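4.2 Looking after the grippers

I promised in the introduction that I'd get to the upkeep, so let me do that now. Most papers about hand-held gripper rigs spend one line on hardware ("we used a parallel gripper") and then run off to the learning part. I get it, the learning part is more fun! But I spent a good chunk of this project with a hex key in my hand, and I think our numbers make more sense if you know what state the tools were in when we took them.

Our station has 2 hand-held grippers, one for each hand, which we call Vekier (left) and Bokier (right). They started from the same set of drawings and then slowly grew apart, the way any two machines will once you begin fixing them. We recorded 548 demonstrations with the pair, and by the end Bokier had been stripped down and rebuilt more often than I'd like to admit in print.

The part that needs the most love is the finger pad. Each jaw has a soft rubber pad on the inside face, and soft food is hard on it in a sneaky way. You'd think a mousse cake would be kinder to a pad than a steel bolt (I certainly did), but cream gets into the seam behind the rubber and the pad starts to creep. A pad that has crept by a hair still looks fine from above. You only find out when the cake leans over during the lift. So we wipe the pads with a damp cloth after every take that touches food, dry them, and press each one with a thumb at both ends. If either end moves, the pad comes off and goes back on with fresh tape.

Next come the pivots. The linkage arms turn on rivets, and play in the rivets adds up quickly at the tip of the jaw. Our check is a low-tech one: close the jaws on a strip of printer paper, tug the strip, and do it again near the front and near the back of the pads. If the paper slips out at one end and holds at the other, a pivot is loose or a jaw is sitting crooked. Killian Millet came up with this on a slow afternoon in May, and it replaced a gauge that took far longer to set up and told us the same thing.

Then there's the rack. It wants to be clean and very nearly dry. We began with a light grease, which was a mistake on my part, since crumbs and sugar stuck to it and made a paste that the teeth chewed on all day. Now we brush the teeth out with an old toothbrush and leave them alone. After over 2000 open-and-close cycles on the dry rack I could not feel any difference in the stroke, though I'll grant you that my hand is a poor instrument.

Soft cakes were the test that pushed us to write all of this down. The jaws have to come down on either side of the cake while still open, then close evenly, and any slack in the tool shows up as one pad arriving before the other. Figure 11 has one of these cakes between the pads.

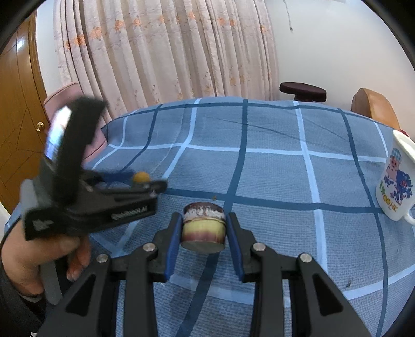

Figure 11. Open jaws with a small round cake between the blue pads, before the grip. The second gripper is raised at left.

How often does the whole tool need to come apart? Once per batch of recordings was enough for us, with an extra strip-down any time the paper strip test failed two takes in a row.

A strip-down goes like this. Pads off first, then the jaws, then the rack, and everything gets laid out on a tray in the order it came off. I wash the jaws in warm soapy water and keep the mounted device well away from the sink (ask me how I learned that one). When the jaws go back on, close them fully before you tighten anything, so the pads line themselves up against each other. Tighten a little on one side, then a little on the other, and run the paper test before you record a single take.

We also re-zero the jaw opening after each rebuild. The Lecomte script asks you to close the jaws, then open them all the way, and saves both ends of the stroke. Skip it and your widths will be off for the whole batch, which happened to us once. Those takes were thrown out and are not part of the set described in Section 3.

Related items
Gutach: a wash-down tray for small grippers
Pad tape compared, part two
Lecomte script notes, August 2020

Contact the authors | Copyright the authors | Back to top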